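Tape at home: how to store it, cut it and take it off again

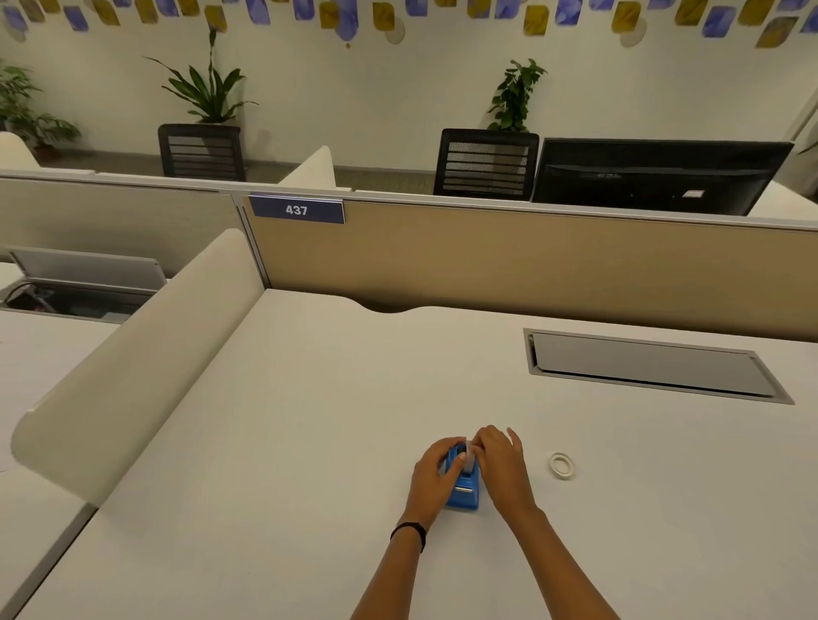
Working with a roll in a desk dispenser is easier with two hands.

In my flat in Mitasville there is one drawer where all the tapes live, and for many years it was a very bad drawer. Rolls with no visible end, rolls with hair and dust on the sides, one roll that became almost a brick. When I moved to a smaller place I decided to learn how to keep them properly, and I write down what works for me. Maybe it helps somebody before the season of parcels.

Finding the end of the roll

With clear tape this is the biggest trouble. Turn the roll slowly under a lamp and touch it with the fingernail, not with the soft part of the finger. When the nail makes a small click, you are there. If you feel nothing, try the other direction. A little flour on the fingertip also shows the edge, but you must wipe it after or the first piece will not stick.

When the end is found, lift it over the full width before you pull. If only one corner is up, the tape will tear in a long thin strip and you have to begin again. For the next time, fold the last five millimetres under itself. Some people put a matchstick or a bread clip under the end. The bread clip is better, it does not roll away.

Where to keep it

Tape does not like heat and it does not like sun. I had masking tape on the windowsill one summer and in the autumn it came off only in crumbs. Keep it in a cupboard at a normal room temperature, somewhere up to 20 degrees. The shelf over the cooker is a bad place, and a cold shed is also not good, because the glue becomes hard. If your tape was in the shed, let it lie in the kitchen overnight before you use it.

Lay the rolls flat, with a piece of baking paper between them. When they stand directly one on another the glue on the sides joins them. Small rolls can go on a kitchen paper holder, the upright kind. I bought mine in the household shop in Hoston and it takes nine or ten rolls. Put the one you use most on the top.

A roll that is already dusty on the side can be cleaned. Wipe it with a cloth with a few drops of spirit and leave it to dry with the hole upwards.

Cutting

If you use a dispenser, pull the tape forward first, then down on the teeth with a short movement. Pulling only up makes it stretch. Clean the teeth from time to time with an old toothbrush. If the dispenser walks over the table when you pull, stick a piece of rubber shelf liner under it.

Scissors which have cut much tape become sticky and then they cut nothing. Rub the blades with a drop of cooking oil, wait some minutes, wipe, and wash with washing-up liquid. Dry them well near the screw.

For a big quantity of parcels I cut the pieces before and hang them along the edge of the table, each with one end free. It looks silly but it goes fast.

Which tape for what

Masking tape: for painting, for labels on freezer boxes, for marking a place to drill. Take it away when the paint is still a little soft. If you wait 60 days, as I did in my hallway, it takes the paint with it.

Brown parcel tape: for cardboard only. Stick it on a dry box and press with a cloth from the middle to the sides.

Paper tape: for parcels that will go in the paper recycling. It needs more pressing than plastic tape.

Cloth tape: for a garden hose for a short time, a book spine, the handle of a bucket. Not for anything that becomes hot.

Electrical tape: for marking cables so you know which is which. Do not repair a damaged mains cable with it. Buy a new cable.

Taking off old glue

From glass: warm the place with a hairdryer, lift the corner and pull slowly, flat along the surface. What remains goes away with cooking oil left for ten minutes, then hot water with soap.

From painted walls: only the hairdryer on low and a lot of patience. Oil makes a stain.

From varnished wood: rub with a dry finger first, in small circles, the glue rolls into little balls. If this is not enough, use a little soapy water and dry at once. Test any spirit in a hidden corner, it can make the varnish white.

From plastic boxes: make a paste of bicarbonate of soda and oil, leave it on, rub with a soft cloth.

From clothes: put the garment in the freezer in a bag for one hour, then scrape with a spoon.

Next month I will write about string and how to keep it without knots.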